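**Skoredell quilted bedspread, double, peony pattern**
Household textiles review, prepared for the Norby guest residence

The residence replaced the bedspreads in its upper-floor rooms in April. Three patterns were ordered from Skoredell for trial, under order number 2674, and this review concerns the peony design, which was placed in the two rooms facing the garden. It was assessed by Johanna Hofstetter and Karabo Joubert, who are responsible for linen and room preparation respectively.

The bedspread has a white ground with a glossy finish, printed with large pink-red peonies and green leaves. The quilting is stitched in diamonds, and small sparkling ornaments are set where the lines cross. The effect is more decorative than that of our former plain covers, and opinion among guests has been divided. Mr Joubert considers it well suited to a room with plain walls and too busy for one with patterned curtains. We agree with him.
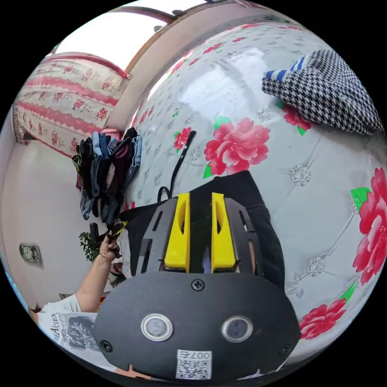
Guests tend to use the bed as a place to pack and unpack, and a cover in this position must tolerate bags, coats and belts as well as people. The glossy surface allows items to slide when the bed is not level, and a full overnight bag left near the side will sometimes end up on the floor. The ornaments are a greater concern. Loose knitwear caught on them twice during the trial, and staff now fold the cover back before laying out clothing.

Washing was carried out at 30 degrees, inside a large net bag, and the cover was dried flat. The colours held well. One ornament came away in the third wash and was sewn back on by hand; Skoredell supplied spares on request, without charge. Ironing is not advised on the decorated side.

The price was 704 for the pair, delivery included. The Lanz cover used elsewhere in the building costs less and needs less attention, though it is noticeably thinner.

We recommend the bedspread for rooms with light use. It should not be chosen for family rooms, where the ornaments may be pulled off by small children. Questions about ordering should be addressed to Kilian Kuster at the linen office.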